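Bilingual Families Forum > Preschool age > Our son answers only in English

tramstop_mama
2022-08-16
Hello to all. I am reading this forum since March, but this is my first own topic, so please forgive me if it is in the wrong section.

We live in Skavton and our son is 3. At home I speak Polish with him, my husband speaks English. Until last winter he mixed both languages quite happily. Then he began at the daycare in Pleltley, and now he understands everything I say but he answers in English, every time. If I ask him in Polish where his shoes are, he says "by the door, Mum" and goes to play.

My mother says I should pretend that I don't understand him. My husband finds this unkind. I am somewhere between. Did anybody try it, and what happened after?

birchbark26
Welcome! We tried the pretending with our oldest and I would not do it again. He knew perfectly well that I understand English, because he hears me on the phone with the bank. He got angry, then he got quiet, and quiet was worse for me than English.

What we do with the second child is repeating. She says "I want the red cup", I say the same in our language in a friendly voice, and hand her the cup. No demand that she says it again. It's slow, but the mood stays good.

Oona_v
I have to disagree a little with birchbark26. It depends very much on how you do it. I never said "I don't understand". I said "how do we say that at Grandma's?" and waited. My daughter took it as a game. Children are not so fragile. If you only repeat, they learn that listening is enough, and at seven they still only listen. I know several families in Eltovden where it went exactly like this.

birchbark26
Or they start speaking at seven when the cousins visit for the summer. I know a few families too :)

tramstop_mama
Thank you both. The "how do we say that at Grandma's" I can imagine, he likes his grandma very much. But he sees her only on the screen, and on the screen he mostly shows her his feet.

gravel_road
Father of two here, Portuguese and English, and now some French from school. My question to you would be: when do you have Polish time that isn't orders? When I wrote down for one week what I say to my kids in Portuguese, it was nearly only put on your jacket, wash your hands, hurry up, eat. The nice things (jokes, stories, television) were in English. No wonder they preferred it. I was quite ashamed of my list.

So I changed the order. Bath and getting dressed can be in any language, I don't care any more. But playing is in Portuguese. Pretend cooking works best in our house, because the same words come back again and again and nobody feels tested. The child is the cook, the parent is a slow and difficult customer. Colours, small and big, more, less, hot, "this soup has too much salt". I ask for a green soup, I complain about it, I send it back to the kitchen.
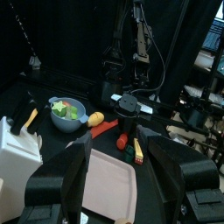
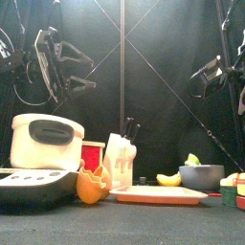
The customer must have a real need, this is important. If you ask "what colour is this?", every child notices that you know the answer already. If you say "I can't eat anything green today, the doctor has forbidden it", then they have to think and argue with you. My younger one learned the word for "forbidden" this way, and now I hear it 26 times in a day.

Also, you don't need to buy much. Ours came from Chacko, the second-hand shop beside the post office, in a bag with no label. Dried beans and a pot also do the job if he's past the age of putting beans in his nose.

Oona_v
Now here I agree completely. Play first. But I would add books, the same book 2 weeks long, until you hate it.

kettle_and_fog
Sorry to be the sour voice. I grew up as the child in this story. My mother spoke Dutch to me, I answered in English until I left home, and there was no drama about it. At nineteen I went over for a year and after a short while I could speak, with mistakes, and it came much faster than for the others in my course. All those years of "only listening" were in there somewhere.

What I remember less fondly is the Saturday-type school and the corrections in front of visitors. Please don't correct him in front of visitors.

birchbark26
Thank you, kettle_and_fog, this is what I was trying to say but with less evidence.

Oona_v
One person is also not much evidence, with respect. And a year abroad costs money that not every family has. If he can speak at five with his grandmother, she may still be there to hear it. I don't write this to be dramatic. For us it was the whole reason.

kettle_and_fog
That is fair. My grandparents were gone by then, and I do regret it.

tramstop_mama
I read all of this aloud to my husband in the evening. We made also the list of gravel_road, only for one afternoon, and I must admit: shoes, hands, careful, no, come, shoes. I didn't know I say so much about shoes.

We tried the restaurant yesterday after supper. I was a very old lady who had bad teeth and could eat only soft food. He answered in English at first, I stayed in Polish and stayed an old lady. Then he said "nie ma" (it means "there isn't any") when I asked for cake. It's two small words, but he has not said them to me for many weeks. I didn't comment, I only became very sad about the cake.

gravel_road
"There isn't any" is the best sentence in any restaurant. Next time ask when the cake is coming back.

prairie_postbox
Does anyone know if the library in Eltovden still has the box of foreign picture books? There was one from a family who came here in 1919, very old and too precious to lend, but beside it were normal ones. I would like to know if there is something in Polish or Ukrainian before I drive there.

Oona_v
They have some, on the low shelf behind the magazines. Polish yes, a few. Ukrainian I'm not certain, better to phone. Closed over lunch.

tramstop_mama
I didn't know about this shelf! We will go and look. One more question while I have you all here: what do you do when the daycare children are visiting? I feel rude if I speak Polish to him and the other child stands there and understands nothing.

birchbark26
I say it in both, ours first and then English. It takes longer, but the guests get used to it. One little neighbour now says thank you to me in Lithuanian.

kettle_and_fog
English when there are guests, for me. Let him be the host in the language of his friends. You have the rest of the day.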